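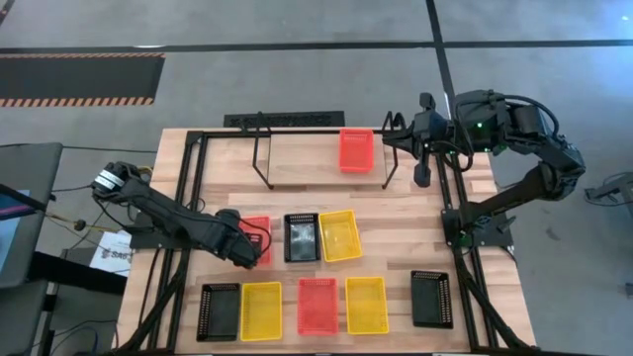
Mesh trays in red, yellow and black on the wooden table.

Virley Seed Library: progress report to the Ridgeway Fund
Saturday, January 13, 2024
Prepared by Soledad Szabo

You asked for a short report this time. I have taken you at your word.

The grant of £2000 was for setting up a seed library for the allotments and gardens of Virley, with packets lent out in spring and fresh seed handed back in autumn. The lending went very well. The handing back has been more of a spiritual exercise. Members are full of good intentions and courgettes, and it is hard to save seed from a courgette you have already put in a cake.

We now hold 20 varieties, mostly beans, peas and lettuces. Beans come back reliably, being large and hard to lose. Carrot seed does not come back at all, and I have stopped asking. Ansel Gallagher ran two evening classes on drying and cleaning seed. The first was full. The second clashed with a quiz at the pub and drew five people, one of whom had come for the quiz.

Money so far has gone on envelopes, labels, silica gel and a second-hand fridge. The fridge hums in a minor key but keeps its temperature. The catalogue is kept on Clisis, which Ansel likes and I put up with. It sorts 'Runner bean' and 'Bean, runner' as strangers, so there was a long Sunday in there somewhere.

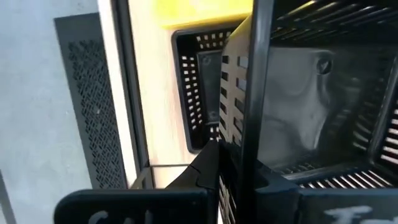

Storage is the part of the plan we got wrong. The original bid allowed for sealed tins, and tins are right for seed that is fully dry, but most of what members bring us is still in the pod and needs air for a good while first. Two bags of peas went mouldy before we took the point. Open baskets on shelving suit the job far better, and a perforated panel like the tall dark one by the wall would do nicely for hanging bunches of seed heads. We would like to move the unspent tin money across to baskets, if you agree.

Still to do before the swap day in May: germination tests on the older lettuce, a clearer loan card, and a polite letter to whoever has all the sweet peas.

Recent reports
Hidavero Orchard: grafting year 2
Ridgeway Fund: notes for applicants
Virley Seed Library: first report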